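Grippers, Arms and End Effectors > Wrist cameras
Thread 3346: Fixed or auto exposure on a close wrist camera?
Started by obriggs, 12/04/2020

obriggs
We have two wrist cameras on the bench and need to settle on one before the second arm is wired up. One is the Lernex board camera, rolling shutter, fixed focus. The other is the Treltia module, global shutter, heavier, with a stiffer cable. Both sit on the same bracket, looking down past the wrist at the fingertips.

The work is household handling: boxes, upholstery, things on the floor. Lighting is whatever the room has. So far I have left the Lernex on auto exposure and the Treltia fixed at 4 ms. The Treltia is sharper and noisier. The Lernex is fine when the arm is still and poor when it moves. I would like to know how much of that is the shutter and how much is the exposure setting before I spend the money.

shiyu_l
You have changed two things at once. Fix both at 4 ms and run them again. Auto exposure indoors will sit as long as the driver lets it, and at close range a small wrist rotation moves the picture a long way. What is the cap set to on the Lernex?

obriggs
Cap is 12 ms. I have not logged what it settles at.

shiyu_l
Log it. If it is sitting at the cap you have your answer without buying anything.

nelu_c
I would go straight to the global shutter. Rolling shutter skew on a moving wrist is a geometry error and it goes into your hand-eye calibration. Noise you can average out or filter. Skew you need a motion model for.

shiyu_l
Only if he calibrates while moving. Stop, settle, capture, move on. Skew at rest is zero on either sensor.

nelu_c
Calibration at rest, yes. Servoing at rest, no. If the camera closes the loop on approach then the frames that matter are the ones taken in motion. We ran the Panganiban arm with a cheap rolling shutter camera for most of January and the last part of each approach was done blind. The estimate wandered until the arm slowed down.

leandro_r
Which sensor was that, and what readout time? "Rolling shutter" covers a wide range. A fast readout at low resolution may skew less than the joint backlash on that arm.

nelu_c
I don't have the part number here. Readout was slow, I'll give you that. Full resolution, no binning.

leandro_r
Then it isn't a fair comparison. Bin it and crop it and try again.

obriggs
Logged it overnight. Auto exposure was at the cap almost the whole run. It dropped only when something pale filled the view, then crept back up. So the change in brightness between frames is real, and it lags the motion.

odumitrescu
The lag bothers me more than the blur. If you track features between frames, a slow brightness change will lose you matches on any surface with weak texture. Smooth leather and plain cardboard are both bad for this. Carpet gives you plenty of texture, but it repeats, so you get confident matches that are wrong.

Fixed exposure, fixed gain, fixed white balance. Pick them from the brightest surface you expect and accept that the dark rubber parts will be dark.

leandro_r
Disagree on fixing the gain. I fix exposure and let gain float inside a narrow band. With black parts against white cloth there is no single setting that holds detail in both. The tracker cares about noise a good deal less than people think.

odumitrescu
Gain steps show up in the tracker the same way exposure steps do. You have moved the problem.

leandro_r
Moved it somewhere it costs less blur. That was the aim.

nelu_c
Watch the mains as well. 50 Hz supply means the lights flicker at twice that, and 4 ms is shorter than one flicker period. With a rolling shutter you will get bands. With a global shutter the whole frame goes up and down. If the room has old ballasts or cheap LED drivers, neither camera will look steady at that setting.

obriggs
Banding confirmed on the Lernex at 4 ms under the workshop lights. Much less by the window.

odumitrescu
Then put a small ring light on the wrist, run it from DC, and most of this argument goes away. Diffuse it, or every bit of bare metal will blow out.

shiyu_l
Agree about the light. I would still test the mount first. A bracket that flexes gives you blur at any exposure, and everyone blames the sensor. Tap the wrist with the arm parked and look at how long the picture takes to settle. Ours at Plundthorpe rang badly until we shortened the standoffs.

obriggs
Tap test done. The bracket is fine with the Lernex on it. With the Treltia it rings longer, which I put down to the weight and that cable. I have ordered shorter standoffs.

leandro_r
So the expensive camera is worse on this bracket. Worth writing down.

odumitrescu
My position hasn't changed, but I will add that focus distance gets less attention than it should. Close up, the near parts and the far surface can't both be sharp on a small fixed lens, and people read that as motion blur. Decide which distance you need and set the lens for it. Wrist camera views, in order: cardboard box, cushions, striped carpet.

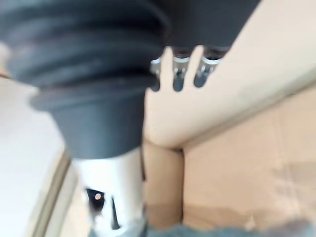
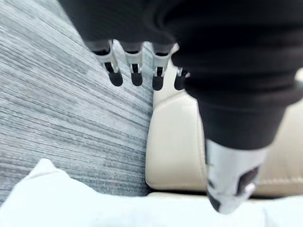
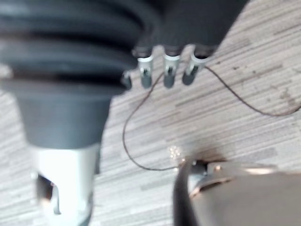
For focus I set a printed target at fingertip distance, lock the lens with a dab of thread sealant, and check again after the arm has warmed up. Plastic lens holders drift. Then I do exposure, and only then do I compare sensors. If obriggs does it in that order I expect the gap between the Lernex and the Treltia to shrink, though I doubt it closes.

nelu_c
It won't close for servoing. Fine for everything else.

shiyu_l
Can live with that. Post the settle times once the standoffs are in?

obriggs
Will do. Standoffs first, then focus, then the ring light with both cameras at the same fixed exposure. I'll keep the Lernex on the first arm in the meantime and hold off ordering a second Treltia.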